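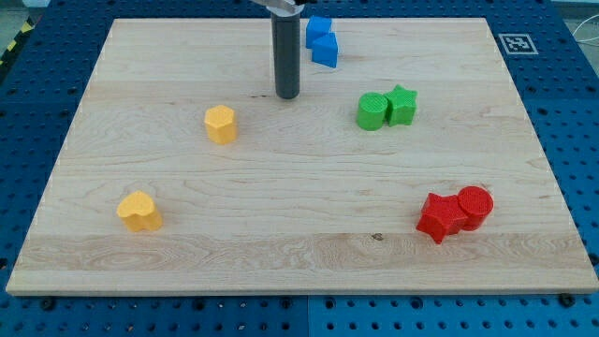
Helles Brett mit Ast und kurzem Riss, auf blauem Lochtisch

Von: Nizar Khoury
An: Liste Holz und Oberfläche
Betreff: Re: Seife oder Öl für Ahorn?

Liebe Liste,

Ginette Besson schrieb im Januar:
> Ich habe meine Küchenplatte aus Ahorn vor 6 Jahren
> geölt und sie ist sehr gelb geworden. Kann ich jetzt auf
> Seife wechseln, oder muss zuerst alles herunter?
> Und wie oft muss man dann nachseifen?

Entschuldige bitte die späte Antwort. Nach meiner Erfahrung muss das Öl zuerst herunter, sonst nimmt das Holz die Seife nur fleckig an. Ich habe mit Korn 120 begonnen und mit 180 aufgehört. Feiner habe ich nicht geschliffen, Pascal Texier hat mir davon abgeraten.

Für die Lauge nehme ich 2 Esslöffel Seifenflocken auf einen Liter heißes Wasser und lasse sie über Nacht stehen. Danach trage ich sie dünn auf, warte 20 Minuten und wische den Rest mit einem feuchten Tuch weg. Das Ganze dreimal, mit einem Tag Pause dazwischen. Im ersten Monat seife ich jede Woche nach, später nur noch, wenn Wasser nicht mehr abperlt.

Rotwein bleibt leider ein Problem. Einen Fleck habe ich bis heute.

Eine Frage habe ich auch selbst: Hat jemand die Flocken von Mestar probiert? Man findet sie hier in Brorside nicht mehr im Laden.

Mit freundlichen Grüßen
Nizar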